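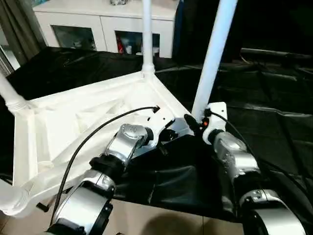 Skorereck cooling fix clears harbor test

Zanetti has finished the harbor phase of tests on the Skorereck coastal surveillance radar, fitted with a revised cooling loop for its transmit modules. The set ran at full duty cycle for 38 hours at the Carkimness range without a thermal shutdown. The earlier build tripped its protection circuit whenever long-dwell tracking was combined with sector search.

The change is mostly in the coolant path. The first design fed the module racks in series, so the last rack received fluid already warmed by the others. The new manifold feeds all 4 racks in parallel, with a balancing valve on each branch. Pump load is slightly higher, and the heat exchanger is unchanged. 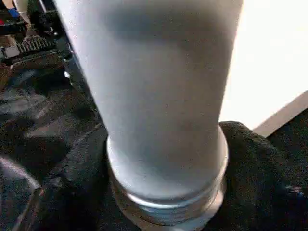 Module temperature matters for more than service life. Phase drift across the array face rises with uneven heating, and it shows up first as bearing error on small, slow targets close to the water. Operators at Carkimness had been correcting for this by hand – workable with a few tracks on the display, much less so in a busy shipping lane.

Software build changes are minor. The track table now holds 2,000 entries, and the clutter map is refreshed on a sector basis instead of once per full rotation. Nazma Khan, test lead for the radar, said the clutter change still needs work in heavy rain, where false plots near the shoreline remain above the contract limit.

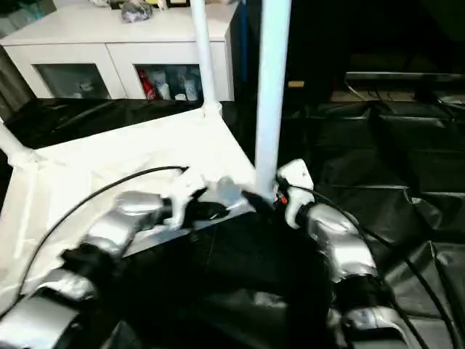
Next steps at Zuturside

The set moves to the Zuturside headland in August for sea trials against towed and free-running surface targets. The antenna will stand higher there, which extends the radar horizon but also brings more sea return into the lower beams. Spare modules will be run for 500 hours on a separate bench before release to the site.

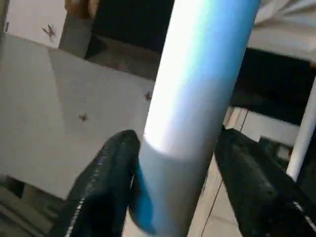
Issue 38 – Page 4

Range users should note that the Carkimness transmit window closes at noon on Friday for removal of the mast equipment. Requests for recorded plot data from the harbor phase go to the range office, with the run number and the format required.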